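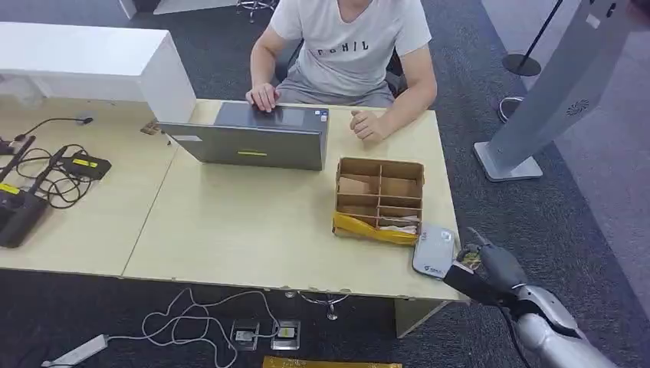
4. First-time setup of your Probert account

Do this at a desk with a laptop. Phone works but the forms are tiny.

1. Open the invite mail from Lendolville. Click the link. Good for 20 hours, then you need a new one.
2. Pick a password. Write it down somewhere sane.
3. Choose your home branch (Loltley or Gomside). Can't be changed later without a support ticket, so check.
4. Hit Save. Wait for the green bar. Don't hit it twice, you'll get two accounts.

Note: old bookmarks from before September don't work anymore. Delete them.

4.1 Importing your contacts

1. Export from your old program as CSV. Not XLS.
2. First row = column names. Leave no blank rows.
3. Max 500 contacts per file. More than that, split it up.
4. Contacts > Import > pick file > Check. Fix whatever turns red.
5. Import. Takes roughly 85 seconds for a full file.

CAUTION: Import overwrites exisiting contacts with the same email. No undo. Back up first.

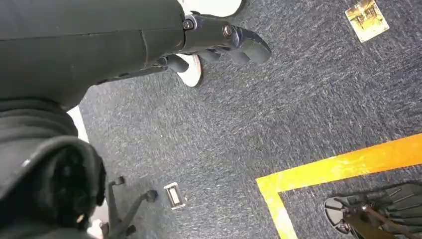

Hertta Partanen: Step 4 stayed red for me until I took the commas out of the street addresses. Might be worth adding?

Added, thanks. So: no commas in addresses, or put the whole address in quotes.

4.2 Sharing a list

1. Open the list. Share button, top right.
2. Type the name, pick View or Edit. View is the default.
3. Send. They get a mail, they click, done.

Note: people with Edit can delete the list. Yes, the whole thing. Give out View unless your sure.

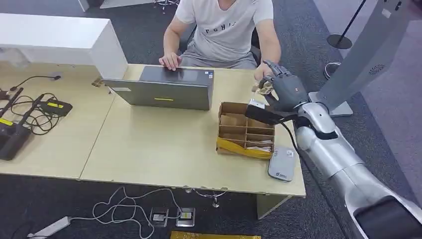 Photo: Gwion Griffiths

4.3 If you get locked out

Error 1045 means wrong password too many times. Wait 20 minutes, then use Forgot Password. Any other number, copy it into the mail to support along with your branch name. No screenshots of the password page please.

Next: section 5, Calendars.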